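This site uses cookies to remember your login and preferences. Accept | Manage settings

Filed under: Grippers & End Effectors > Buying Advice

Is the Stovel hand-held gripper pair worth it for shelf tasks?

Jessie Lamont
I'm looking at the Stovel two-hand kit to record pick and place demos, mostly food containers going in and out of a small wire shelf. The quote I got from Altlow is 3000 for the pair with cables and software. Has anybody used it for this kind of work? My main worry is clearance under the top panel. I also need to know if the cables get in the way, and whether support answers email.

Covadonga Sotomayor
We have had a pair for 6 months and do almost the same task. Clearance depends on your shelf. Measure from the floor of the shelf to the underside of the panel, then add the height of the gripper with its top plate on. Ours fits if you come in level from the front.

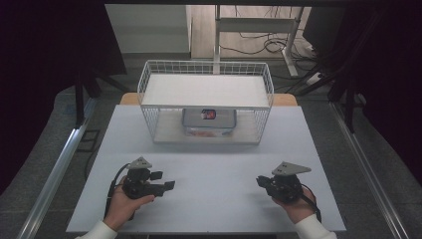
Both grippers in front of the wire shelf, lidded container inside.

The cables are the weak point. They come off the grippers and drag on the table if you let them. I route each one down its own side and leave some 40 cm of slack. Jaws are small, so for a wide container we use both hands, one on each side. A single gripper on the lid edge slips too often to be useful.

Support took until Tuesday to reply to a Friday message, but the answer was correct. Get the spare jaws with the order. They were 200 extra and we have already used one set.

Doležal
No experience with Stovel. Stimholm rents a similar kit by the week, could try that first.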